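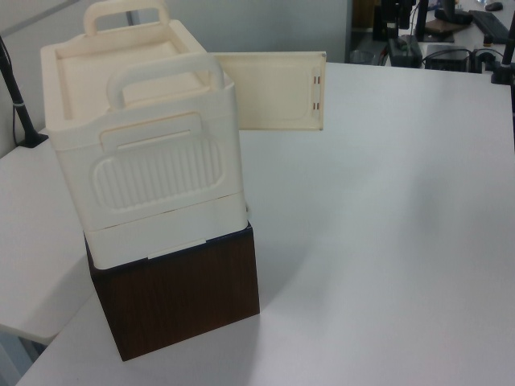 Words: Frøydis Westerberg | Workshop tips | 5 comments

Teaching software to open and shut a storage box is a humbling way to spend October. A few things I'd tell anyone trying it at home:

Tell the planner about the open door. Ours treated the box as a tidy block and drew paths straight through the panel sticking out of the side. Add the door as its own shape, then pad it by 12 mm.

Cream plastic on a white table is a rotten thing to ask a depth camera to find. Drop the exposure first and fiddle with the model later. Masaru did these in the other order and lost around 19 hours.

Teach it the ribs on the front. They're the best landmark on the box, and they stay put when the lid doesn't.

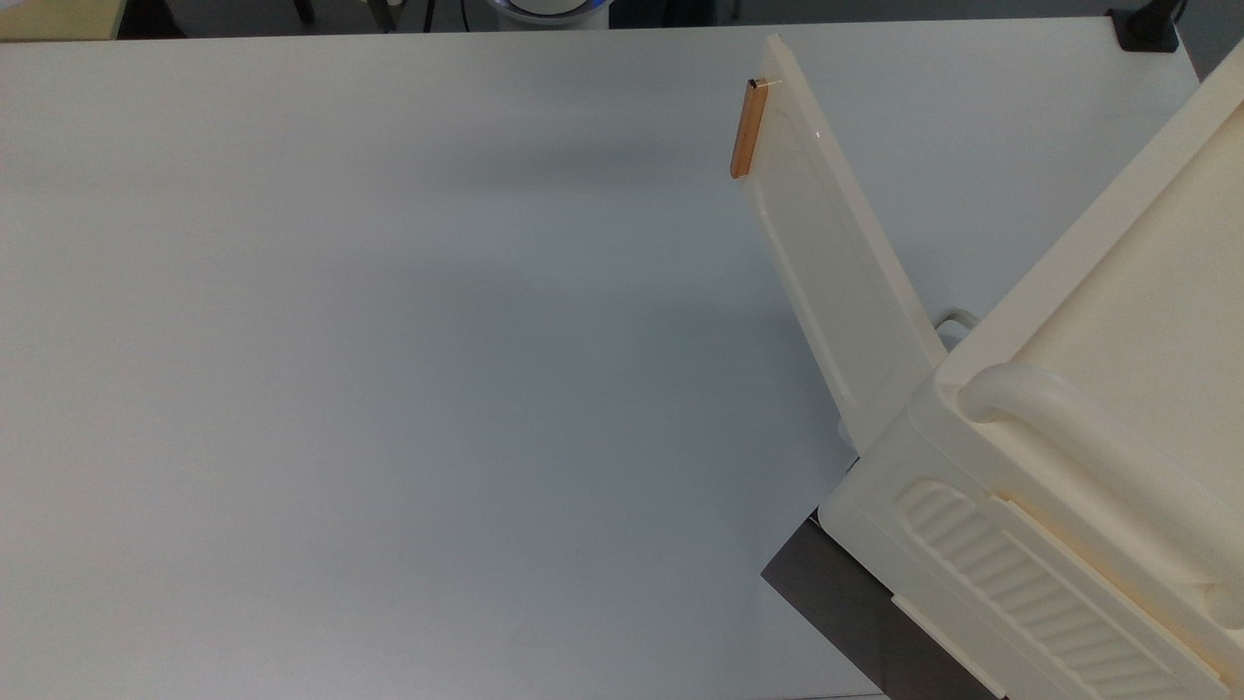 Lid up, ribs at lower right.

Keep handles out of the collision mesh until you've decided whether you want to grab one. Vovov, our planner, politely refuses to touch anything it has been told to avoid.

Save every failed plan with its settings. Kaede names hers by mood, so we have 14 files called "grumpy" and must open them all.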